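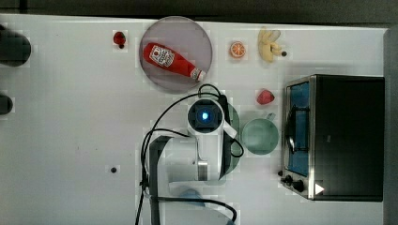 Page 2 of 5

Derthorpe Community Boards > Home and Kitchen > Plastic plates: keep or chuck?

mugsandjugs wrote:
Right, carrying on from the last page. I've been through the cupboard again and I've still got far too many plastic plates. I know half of you said chuck the lot and go back to china, but we eat in the garden from about Easter until the first frost, and I've swept up enough broken crockery from between paving slabs to last me a lifetime. What I want is something that doesn't go cloudy. The see-through ones look gorgeous in the shop (I'm a sucker for the pinky ones, always have been) and then six months in the dishwasher and they look like a bathroom window.

pegbag_71 wrote:
It's the dishwasher doing it, love. Stop putting them in there! I've had a set of see-through ones since we moved here and they only ever get washed by hand, warm water, soft cloth, nothing with a scourer on the back. They're still as clear as you like. Well, one has a mark on it from where my son cut a pizza on it with a proper pizza wheel, but that's sons.

tallboy wrote:
I don't agree with pegbag on this one. I've put ours through the dishwasher on the top shelf for years and they're fine. What did for the first lot was the cheap tablets. We changed to a gentler powder and stopped using the hottest programme and the next set have held up. If I had to wash picnic plates by hand I'd use paper ones.

pegbag_71 wrote:
Fair enough, but are yours clear or are they solid colour? Because you wouldn't see clouding on a solid colour.

tallboy wrote:
Dark green. OK, point taken.

mugsandjugs wrote:
Ha! So that's no help at all then, tallboy. Thanks anyway.

Does anyone know the Cadier ones? They had them in that garden centre on the Moura road, next to the bird tables. Four in a pack, a sort of dusky rose. I picked one up and it felt quite thick, not like the flimsy sort that folds in half when you put a jacket potato on it.

crumbtray wrote:
I've got the Cadier ones in a smoky blue. Good weight, and they stack properly, which matters when you've got a cupboard the size of mine. Only thing I'd say is they're slippy. Anything with a bit of gravy and the whole dinner goes for a walk when you pick the plate up. I use them for sandwiches and cake and salad and so on, and we have our hot meals on the ordinary plates.

And they do mark with tomato. Pasta sauce, ketchup, curry, all of that. Mine had an orange tinge for weeks after my daughter's birthday tea.

oldbiddy_onthe_hill wrote:
Tomato stains come out in the sun. I know it sounds daft but put the plate on the windowsill on a bright day, or out on the line post if you've got a flat one, and leave it there till teatime. My mother did it with her plastic tubs and I've done it with mine for forty-odd years. Bicarb paste first if it's bad. You want it about as thick as toothpaste, rub it round with your fingers, leave it while you have a cup of tea and then rinse.

tallboy wrote:
The sun will make the plastic brittle though. Same as garden chairs.

oldbiddy_onthe_hill wrote:
An afternoon won't, dear. Garden chairs are out there all year round.

crumbtray wrote:
I tried the bicarb just now on the worst one. It's definitely taken the edge off. There's still a bit round the rim where there's a sort of groove, so I'll have another go with an old toothbrush. Will report back.

nettlesoup wrote:
Can I be the awkward one? I don't see why anybody needs new plastic plates at all. The charity shop by the bus station has piles of odd china ones for next to nothing, and if one gets broken in the garden you've lost pennies. I did my sister's do in November with 100 of them, all different patterns, and it looked lovely. Took me an entire summer to collect them. I've still got most of them in the loft if anyone local wants to borrow some for a party.

mugsandjugs wrote:
nettlesoup that does sound lovely, and I might well take you up on it for the big birthday. But for everyday I've got a three-year-old grandson who thinks plates are frisbees, and the patio is concrete. It's got to be plastic, or that bamboo stuff.

nettlesoup wrote:
Ah. Yes. I'd forgotten about him. Plastic it is.

pegbag_71 wrote:
Stay away from bamboo! Mine went furry. I don't know how else to put it. The shine went off after a few months and then it felt like licking a lolly stick every time you got down to the bottom of your dinner. I had the full set with the beakers and the salad bowl too, all gone to the shed for potting up seedlings. Very good for that, mind.

tallboy wrote:
Bamboo fine here. Three years. (Before you ask, pegbag, they're cream and I'd see it.)

pegbag_71 wrote:
You must have magic water at your end of town.

tallboy wrote:
We've got a softener, so maybe we have. That could be your clouding as well, mugsandjugs, now I think about it. Is your kettle furry? If it's limescale on the plates then it isn't scratches and you can get it off. Soak one in white vinegar for half an hour and see.

mugsandjugs wrote:
My kettle looks like a cave. I'll try it tonight.

gardengate205 wrote:
Hello all, new here, been reading along because we've just got rid of our caravan and I've ended up with two kitchens' worth of everything. Can I ask about the Droltis picnic set? It's the one in the zip-up bag, catalogue number 821 I think. My husband wants it because it comes with a chopping board. I think we own enough chopping boards to floor the hall. The plates look nice in the catalogue, but you can't tell from a catalogue, can you?

crumbtray wrote:
Welcome! We had the Droltis set. The bag is brilliant, I still use it for swimming things. The plates are on the small side, more of a tea plate really, so if your lot have big appetites they'll be up and down for seconds all afternoon. The knives won't cut butter. I gave the chopping board to my neighbour, so I'm with you there.

oldbiddy_onthe_hill wrote:
Size is a good point and people don't think about it. Take your biggest dinner plate to the shop with you in a carrier bag and hold the new one up against it. I had a funny look from the lad on the till once but I've never bought a wrong plate. You want to check they fit in your cupboard with the door shut, too. Our old house had wall units that were shallower than normal and I had to keep the plates on the worktop the whole time we lived there.

gardengate205 wrote:
That's very useful, thank you both. I'm going to tell him it's too small and leave it there. I might sneak a look at the Cadier ones while he's in the shed bit.

nettlesoup wrote:
While we're on it, has anyone found a way of storing them so they don't scratch each other? I use a sheet of kitchen roll between my good china ones and I'd have thought it would do for plastic too.

pegbag_71 wrote:
Yes, I do that, or the paper doilies if I've got any left over from Christmas. And don't slide them out from under each other, lift the top ones off first. I've told my household this and I may as well be talking to the bread bin.

tallboy wrote:
We just shove ours in – never had a problem.

pegbag_71 wrote:
Dark green, tallboy. DARK GREEN.

mugsandjugs wrote:
Update! Did the vinegar on two of the cloudy ones, and tallboy, I owe you an apology and possibly a pint. One has come up nearly like new. The other is a bit better but I can feel it's scratched when I run my nail over it, so pegbag was right as well. I've put the good one back in the cupboard and the scratched one is under the big fern on the landing, where it looks very smart.

I'm still getting the rose ones, though. Four won't be enough so it'll have to be two packs. I'll wash them by hand until I get bored of it, which I reckon will be a fortnight.

crumbtray wrote:
Get them before the garden centre puts all the Christmas stuff out, they clear that whole corner. Toothbrush worked on the rim, by the way. You can only see the orange if you hold it up to the light.

Last post on this page: 10 September 2021
Go to page 3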